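Ticket 769
Queue: Shop fittings and storage
Site: Clolmont, packing room
Opened: 11 February 2023
Status: Closed, with one follow-up item
Subject: Parts bin, scuffed floor, gray residue on items

Reported problem

Items taken out of the gray parts bin have gray marks on the underside. The marks show up most on light-colored packaging. They wipe off with a dry cloth when fresh and need a damp cloth after a day or so. The packing bench returned two items from the same order for re-cleaning. The request is to find the source and either clean the bin or replace it.

Bin details

Rectangular, sloped sides, painted gray. Metal floor, unpainted. Supplied by Marinho in September with the rest of the packing room order. No liner fitted. The order sheet lists the liner as optional and it was not purchased.

Entry 1

Checked the items first. The marks are on the faces that sit against the floor of the bin. Top faces are clean. Faces that lean against the walls have no marks, or a faint line where they meet the floor. Airborne dust would settle on top, so dust is a poor fit for this.

Rubbed a white paper towel on each wall in turn. Towel stayed clean. Rubbed the same towel on the floor and got a gray smear on the first pass. Repeated in a second spot with the same result. The paint is not coming off. The residue is on the metal.

Entry 2

Asked the packing bench how the bin is cleaned. Answer: spray cleaner and a rag at the end of the shift, left to air dry. The cleaner in use is Podon general purpose, mixed from concentrate. The bottle on the shelf had no mix date and no ratio written on it. Poured a little on a clean glass plate and let it dry. It left a cloudy film that could be scraped with a fingernail.

Mixed a fresh bottle at the ratio on the label and repeated the test. Film was much lighter, though still present. Conclusion for now is that the old bottle was mixed too strong and the floor was never rinsed.
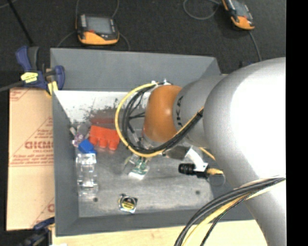 Floor condition is the second half of the problem. Film alone should not turn gray. The metal is cloudy all over with scratches and pale smears, and toward the back there is a bright whitish band with dark, speckled scuffs along its lower part. A scuffed area holds more residue than a smooth one and takes longer to wipe clean. The far wall is smooth by comparison, and it passed the towel test. Work should be limited to the floor.

Entry 3

Emptied the bin and took it to the sink. Steps carried out, in order:

Loose grit removed with a soft brush. Small amount of dark grit collected, mostly from the back corners.

Floor washed with warm water and dish soap, plain cotton cloth, no scouring pad.

Rinsed with clean water until the water ran clear.

Dried by hand with a lint-free towel. Not left to air dry.

Towel test repeated on the dry floor. Front half clean. Back half still gave a light gray smear.

Washed the back half again, same method. Smear reduced but not gone. Did not go to an abrasive. An abrasive would remove the dark specks and put new scratches in their place.

Entry 4

Tried Pristau metal cleaner on a test patch in the back left corner. Applied with a cotton cloth, left for 7 minutes, wiped off, rinsed, dried. Towel test clean on the patch. No change to the paint at the foot of the wall where a little of the cleaner touched it.

Treated the rest of the back half the same way. Towel test clean across the whole floor. The scratches are unchanged and will stay. They cannot be felt with a fingernail except for a few near the back.

Entry 5

Returned the bin to the packing room and loaded it with clean items. Left overnight. In the morning, checked the undersides against a white card. No marks.

Bench ran a normal shift. Checked again at the end. One item out of the load had a faint gray line along one edge. The item was a heavy one and had been dragged across the floor on its edge instead of being lifted. Asked the bench to lift heavy items out. They reported that the sloped sides make it awkward to get fingers under anything that has slid down against a wall. Noted.

Entry 6

Looked at a liner as a permanent fix. Options considered:

Felt sheet. Soft, but traps grit and has to come out for washing. Rejected.

Clear plastic sheet, cut to the floor. Easy to wipe. Tends to lift at the corners and small items get under the edge. Rejected unless it can be fixed down.

Ribbed rubber mat. Items sit on the ribs, grit falls between them. Needs to be lifted out and rinsed. Black rubber can leave marks of its own on white packaging. Rejected.

Gray silicone mat, smooth, cut to size with a small radius at the corners. Wipes clean, stays flat under its own weight, no color transfer in a towel test on the sample piece. Accepted.

Marinho stocks the silicone mat as an accessory. Quoted delivery is up to 80 days. Placed the order. In the meantime the bare floor stays in use with the cleaning routine below.

Cleaning routine (replaces the old one)

Brush out loose grit at the end of each shift.

Wipe the floor with fresh Podon mix at the label ratio. Write the mix date on the bottle.

Wipe again with a cloth dampened in plain water.

Dry by hand.

Towel test once a week, back half first. If the towel shows gray, use the Pristau cleaner on that area only, then rinse and dry.

Do not use scouring pads, steel wool or powder cleaner on the floor or the walls.

Resolution

Cause was dried cleaner residue from an overstrong mix, picking up fine dark grit from the scuffed part of the floor and transferring to the undersides of items. Floor cleaned. Old bottle emptied, washed and relabeled. Routine changed. Bin kept in service. Replacement is not justified for surface wear alone, and the paint is sound.

Returned items cleaned with a damp cloth and released to the order.

Follow-up

Fit silicone mat on arrival. Measure the floor before cutting, not the top opening. The sides slope and the two sizes are different.

Check the other bins from the same Marinho order for the same residue. They were cleaned from the same bottle.

Comment added by packing bench

Second bin checked with a paper towel. Light gray on the floor, walls clean. Washed with dish soap, rinsed and dried. Clean on the first try, no metal cleaner needed. Please add a mat for this one to the order if it has not shipped.

Reply

Added. Order amended to two mats. Ticket closed, follow-up item left open against the delivery.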